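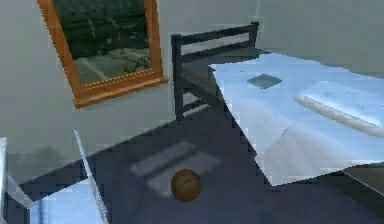 Iveta Skála has been renting out rooms in her house on Koubek Street for 12 years. She has had nurses, a piano tuner, two brothers who worked opposite shifts at the bakery, and a long run of graduate students. The house has five bedrooms, and she sleeps in the smallest one, over the kitchen.

She didn't plan on being a landlady. Her husband died, the boiler failed the same winter, and the repair came to $3000. A friend at work knew a nurse who needed a place until spring.

"I thought it would be three months," Skála said. "She stayed four years. She was at my daughter's wedding."

We talked in her kitchen on 14th January, while the dryer ran in the next room. She had just shown a room to a young man starting work at Vendgate and was waiting to hear back from him. January is her slow month. Most people want to move in August or September, and anyone looking right after the holidays is usually leaving somewhere in a hurry.

"I ask why they're moving," she said. "I don't need the whole story. If they say the last place was terrible, and the one before that was terrible too, I think about it for a day or so."

She meets everyone twice before she says yes. The first visit is to see the room. The second is for coffee, and she likes it to be in the evening, when the other tenants are home. They don't get a vote, but she listens to them. Once she went against all of them and took a man they found cold. He paid on time and kept to himself, and he moved out after six weeks without saying much to anyone.

"They were right about him and so was I," she said. "He was a fine tenant. He just didn't like us."

Her rules fit on one sheet of paper taped inside the pantry door. Quiet after ten on work nights. Wash your own pans the same day. Guests can stay over, but not more than two nights in a row without asking. Heat is included, and the thermostat is hers. The shelf rule was added by Khang Châu, who lived in the back room while he finished his degree. Everyone gets one shelf in the refrigerator, and whatever is in the door belongs to the house.

"There was a fight over mustard," Châu said by phone. "It was a stupid fight, but it went on for a week. So I wrote it down and she taped it up."

He pays for his own apartment now and said he misses hearing other people come in at night. He doesn't miss the single bathroom upstairs. In the mornings there was a line, and the nurse always went first.

Skála rents the rooms furnished. Tenants can bring a chair or a desk if it goes up the stairs, which turn sharply at the landing. One woman's bookcase had to go back down and spent a year in the garage. Skála paints each room between tenants, always the same color, so that she can touch up a wall later without matching anything. She does the painting herself and it takes her a weekend.

Rent is due on the first. She used to take cash in an envelope and now takes transfers, after her daughter set up the account. She has raised the rent twice. Both times she told people three months ahead, at supper, and then worried about it all night.

"Nobody left," she said. "One of them told me it should have been more."

I asked how long she means to keep going. Her knees are bad and the stairs are steep. Her daughter would like her to sell and move closer to the grandchildren, and they have looked at a couple of places together.

"They were nice," Skála said. "Very quiet."

Her phone buzzed on the counter. The young man from Vendgate wanted to know if Thursday evening was all right for coffee. She wrote back that it was, and asked him if he ate fish.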